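Old Magazines: Your Questions Answered

Most of what gets asked at the Mavotstead Reading Exchange is about magazines, and most of the questions hope for a kinder answer than we can give. These are the ones that come up again and again. Graham Sowerby wrote the first version and Visitación Urquijo has since taken out the bits that were too polite.

Are old magazines worth money?

Usually no. A small number are, and those are the ones people write articles about, so everyone with a box in the loft thinks theirs is the exception. Look at what copies have sold for, not what somebody is asking. A listing at a silly price that has sat there since last December tells you only that the seller is patient.

Surely science fiction magazines are different?

They have keener readers than most, I'll grant that. Keen readers also kept their copies, which is why there are so many left. A story by a writer who later became famous can help, if it is the first printing and the copy is sound. "It has a robot story in it" does not help.

Do you take magazines in languages other than English?

Yes, and we would like more of them. We have Spanish, Polish, Malayalam and Chinese on the shelves at present. Please don't assume that a magazine is rare because you can't read it. Plenty of people can, and it may have been on every news-stand in the country it came from.

How do I find out what a Chinese magazine is?

Start with the big characters across the top, which are normally the title. A phone translator will do for this part. 科幻世界 comes out as "Science Fiction World", and it will come out that way on a great many issues, so the title alone gets you very little. You need the year and the issue number as well. Try the spine, the contents page and the small print at the back before you decide they are missing.

After that, look for names on the cover. Story titles tend to be set inside their own brackets, with the author's name near them in larger characters. Copy them out or photograph them squarely, and ask a person who reads the language to check. Tharun Panicker once catalogued a whole shelf from a translation app and had to do it all again, as the app had cheerfully turned several authors into weather.

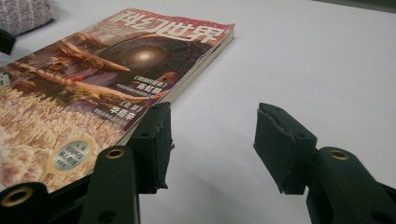 科幻世界, front cover

The cover painting, with its dark round portal and the white light in the middle, is the sort that makes people reach for the word "collectable". I would hold off. Good artwork sells a magazine to a reader, and there is nothing wrong with that, but it doesn't make a copy scarce. The same goes for round badges on covers. They may announce a prize, a special feature or just a price offer, so have the lettering read properly before you repeat any of it in a description.

It's quite thick. Does that mean it's a special edition?

Not on its own. Some magazines are always thick. Others swell because they have been kept somewhere damp, and you should rule that out first by looking at the page edges for ripples.

The page edges have gone cream. Is that damage?

It can simply be the paper. Cheap paper darkens, and some paper was never bright white to begin with. Brown and brittle is another matter. If bits drop off when you turn a page, stop turning pages.

Can I whiten them?

Please don't. We have seen bleach, lemon juice and sandpaper, and the sandpaper was the least bad of those, which is no recommendation.

How should I clean a cover?

With a soft, dry brush, and then leave it alone. Yolanda Moya looks after our repairs and she regards most cleaning tips online as a way of making work for her. Glossy covers will sometimes put up with a barely damp cloth, but try a tiny patch near the back edge first. Erasers take off ink as happily as they take off dirt.

Are those archival sleeves any good?

Some are. The word "archival" on the packet is not proof of anything – anyone can print it. Look for plain polyester or polypropylene, and avoid anything that smells strongly when you open it. We use Kirance sleeves in the shop because they fit, and I make no larger claim for them. Leave a little room at the spine. A thick issue forced into a tight sleeve comes out with creased corners, so the sleeve has done the very thing you bought it to prevent.

Flat or upright?

Upright if they are well supported, flat if they are floppy. Keep piles low. The copy on the bottom of a tall pile is not being preserved, it is being pressed.

Will you value my collection?

We'll give you an opinion, free, on up to four items at a time. We don't do written valuations for insurance. Mortimer Szabo used to, and gave it up after one too many arguments with people who had already picked the figure. If you have been quoted a high price elsewhere, ask whether they'll pay it.

Can I swap instead of selling?

Yes. Most people are happier that way. The exchange list has 330 titles on it at the moment, some of them dull. Swaps are one for one, and we don't haggle over condition unless pages are missing.

What if pages are missing?

Tell us. We will find out anyway.

Mavotstead Reading Exchange, 416 Goicoechea Row | Contact us | © Mavotstead Reading Exchange | Back to top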